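September, studio notebook, side B of the Droluvus record

Started a little after nine in the morning. Plan for the session was to get "Fagerlund" to a rough mix and decide whether the long version or the edit goes on the record. Got the rough mix. Did not decide.

State of the session when I opened it: kick and low end as Gumaro left them, two pad tracks muted, the noise layer still running through the old reverb bus. I saved a copy before touching anything. Session name is now fagerlund_rough_b. Please don't work in the old one, the tempo map in it is wrong after the second break.

Low end. The kick has too much in it under 40 Hz and the bass line sits right on top of it. I tried sidechaining first and didn't like it, the whole track started to breathe and this one should feel like a wall. Went back and shortened the kick decay in the drum machine itself, then re-recorded it through the desk. Better. The bass now has a gentle cut where the kick is strongest and nothing else on it. Gumaro had a compressor on there with a slow attack. I bypassed it and left it in the chain in case he wants to argue for it.

Tempo is staying where it is. Carmela asked if it could come up a little so it mixes more easily out of "Litus." Tried it up 2 BPM. The delay lines lose their swing against the hats and it just sounds hurried. If someone is playing it out they can pitch it themselves.

Pads. Unmuted both. The first one, the detuned string patch, is good and should come in earlier, at the first break. The second one is doing the same job in the same octave. Muted it again and then deleted it from the copy. It's still in the old session if anyone misses it.

Noise layer. This is the field recording from the ferry landing that Wenceslao made on the handheld recorder, stretched out and filtered. There is a click in the left channel every time the loop comes round. Found it by soloing: the crossfade was set on the right channel only, from when the file was split for editing. Joined the two again, made one long crossfade, click gone. Bounced it as a new file, landing_long_2, and put it in the shared folder with the others.

Stopped for lunch at 12:30.

Afternoon, percussion. The metal hits in the last section of the track are samples from the Wonano pack and Elvia A. has never liked them. She says they sound like everyone else's metal hits and she has a point. We set up the pair of small condensers in the back room and recorded our own: pipe offcuts, the fire door, a baking tray hung from a mic stand on string. The fire door is great from far away and useless up close. The tray rings at a pitch that fights the pads, so if it's used it has to come down almost a fourth. The pipes we could have gone on recording all day. Longest one has a decay that carries through a full bar and a half without any help.

Settings for the record, in case we need to match them:
Preamp gain at the same spot for both channels, pad switch off.
Mics 90 cm from the source for the pipes, then moved back to the far wall for the door.
High pass off on the way in, done later in the session.
24 bit, same sample rate as the project. Check this every time. Last month's files came in at the wrong rate and we spent an evening wondering why they were flat.

We kept 37 hits after going through the lot. Elvia A. named them by object and number. Velocity layers are only done for the pipes so far.

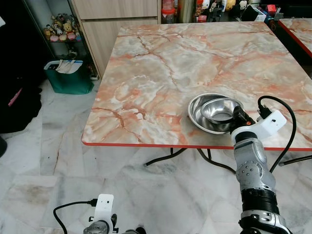
Programmed a first pattern with the new hits in place of the pack ones. The pattern that worked for the samples is too busy for these, they need room to ring. Took out every second hit in the first eight bars and let the long pipe land by itself on the turnaround. That one change did more for the track than the whole morning on the kick. Sent the pipes to the spring reverb at a low level and printed it so we aren't depending on the spring behaving the same way next time. It has been crackling again when the amp warms up. Needs a new cable on the return side or possibly a new tank, I'll look when there's a free hour.

Rough mix printed at 5:40. Long version and edit both. Levels left low, no limiter on the master, peaks at around -6. The mastering person wants it that way and so do I.

Listened back in three places: main monitors, the small speaker in the kitchen, and the car. Main monitors fine. Small speaker, the bass line disappears completely and you only follow it by the hats, so it probably wants a little saturation to bring out something higher up. Car, the string pad is too loud in the first break and the hats are sharp. Both are quick fixes.

Long version against edit. The edit is tidier and fits the side without pushing the level down at the cut. The long version has the slow part in the middle where very little happens, and that's the part I'd keep. Elvia Espinoza heard both over the phone from the label end and prefers the edit, mostly on running time. Carmela prefers the long one. Gumaro hasn't heard either. We could put the long one on the digital release and leave the vinyl with the edit, but then the title needs something in brackets and I don't want that.

To do:
Saturation on the bass, parallel, try the tape unit first.
Pad down in first break, 1 dB and then listen again.
Hats, soft shelf at the top.
Velocity layers for tray and door.
Ask Wenceslao if he still has the original ferry landing file before it was split.
Spring tank cable.
Gumaro to listen to both versions and write his vote under this entry.

Desk left zeroed except channels 9 and 10, which are still patched to the back room. Leave those until the tray is done.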